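Research > Household Textiles > Working Papers > Section 3
8 min read

3. Mesh bags and the things people put in them

I should say up front that I came to this part of the study as a skeptic. I own three mesh laundry bags and for years they lived in the back of a drawer, still folded the way they came from the shop. So when Wattanapong suggested we give the bags a section to themselves, I thought we'd get half a page out of it. We got a lot more than that (and we cut plenty!).

The households in the Flernevcombe survey were asked to keep a laundry diary through May, writing down what went into a bag, what went in beside it, and anything they wanted to grumble about. We had 596 diaries back in a state we could read. The grumbling turned out to be the best part of the data. People have feelings about zippers. They have feelings about bags that are too small, and about straps, which I'll get to in a minute because straps take up more diary space than socks, bras and sweaters put together.

What we wanted to know was pretty simple. When somebody bags a garment, do they fold it first or just stuff it in? Care labels don't help much, and the packaging on the bags we bought for the study said nothing on the subject. Most of our diarists are stuffers. I'm a stuffer myself. Figure 1 gives a fair idea of the style, with a mustard-yellow cloth bunched up in the mouth of a white mesh bag and a narrow strap or tie poking out toward the rim.
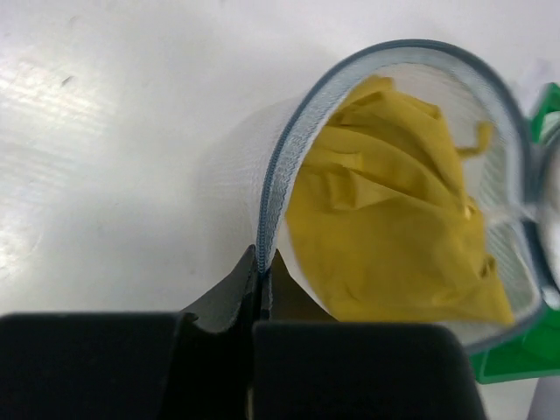
Figure 1. Yellow cloth in a zippered mesh bag, bag open.

Abilio Peñalver
Textile care researcher and lead author of this section

Now, the strap. A loose strap near an open zipper is the thing our diarists complained about most. You pull the slider around, the strap drifts into the teeth, and then you're standing at the machine picking at it with a fingernail. One diarist wrote "I have given up on the blue top, it can go in naked." Several people tuck straps down into the middle of the bundle before they close up, and a few tie them in a loose knot, though the knot people then complained about the knots.

The shape of the opening matters here too. On the bag in Figure 1 the gray-blue zipper tape runs in a wide loop, so you get a big mouth and an easy time loading, but also a long stretch of teeth for things to wander into. Diarists with a short straight zipper across one end had the opposite gripe: closing was quick, and getting a thick sweater back out was a wrestling match. I don't think either side is wrong. Casimiro Ortuño, who coded the diaries with me, is firmly on the side of the short zipper, and we've agreed to leave it there.

We also tried to sort out how full people fill them. This was harder than it sounds. "Full" in one diary is "a bit full" in another, and we had nobody weighing anything. In the end we used a plain three-way code (lots of room, some room, tight) and let each diarist's own words decide. Tight bags came with more remarks about damp patches and creases after the wash. That fits what you'd expect if water has trouble moving through a packed bundle, but a diary can't prove it and I won't pretend it does. The Dreltex bench trials in Section 4 take a proper run at the question, using a 30-minute cycle and the same bag size throughout.

One last thing, which we didn't ask about and got anyway: plenty of people open the bag out flat on a table or bed before they load it. They hold the rim with one hand and push the garment in with the other. Those diarists had fewer zipper complaints. I've started doing it at home, and I have moved the bags out of the drawer.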